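Section 4: Setting up the juice station

If you've come straight from Section 3, the arms are bolted down and both hands have passed their finger check. Good. Leave the power on but keep the arms parked while you do this next lot. I've set up the Wuston cell more times than I'd like to admit, and most of my grief came from a dispenser that was sitting a bit crooked, so take your time with steps 1 to 4.

You'll need a damp cloth, a small spirit level, the Tiseck tablet, a clean clear tumbler and enough juice to get the level well up past the collar.

1. Wipe the tabletop and let it dry. The tray slides on a wet table, even a slightly wet one.

2. Put the dispenser down in the middle of the table with the spout facing the robot. Level it front to back first, then side to side.

3. Measure from the front edge of the tray to the table datum mark. You want 72 mm. I use a steel rule for this (the tape measure in the kit has a wobbly hook on it and I don't trust it).

4. Drop the drip grate into the tray and press each corner. If it rocks, lift it out and turn it end for end.

5. Fill the container. Strain the juice if it has pulp in it - bits get stuck in the tap and then you've got a slow pour and a confused arm.

6. Stand the tumbler on the grate under the spout. Centre it by eye for now.

Caution: Keep your own hands off the table from here on. The arms will move to the ready position as soon as you press Approach, and they come in from both sides at once.

7. On the tablet, open Stations, pick Juice, then press Approach. Speed should read 1000. If it says 3000 someone has left it on the production setting, so knock it back before you go any further.

8. Wait for both hands to settle beside the glass, fingers open. Have a look at the gap on each side. It should look even. If one hand is sitting closer, nudge the offset for that arm on the tablet and press Approach again. Please don't shove the dispenser across to suit the hands! You'll undo step 3.

9. Press Pour Test. Stop it when the juice gets past halfway up the glass and save that as your fill level.

10. Press Save Pose. You'll get a file number back. Write it on the card inside the cabinet door.

Note: If Approach stops short with code 1265, it's nearly always a cable snagging at the forearm. Hit the stop, free the cable, clip it back in its bracket and start again from step 7. Malathi Hegde wrote the longer fix for this and it's in the Gounder folder under Faults.

Note: Sites with the older Sturkmont tray need to take the front lip into account. Measure from the inside of the lip and skip the grate check.

Wash the tap out with warm water at the end of every day. Juice left overnight goes sticky and the lever gets stiff, and then your saved pour is no use to anyone. I do the grate at the same time.
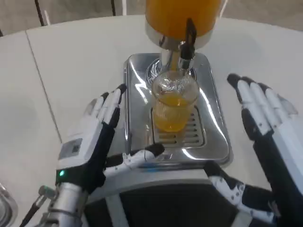 Fig. 4-2. Ready position at the juice station, both hands open beside the glass.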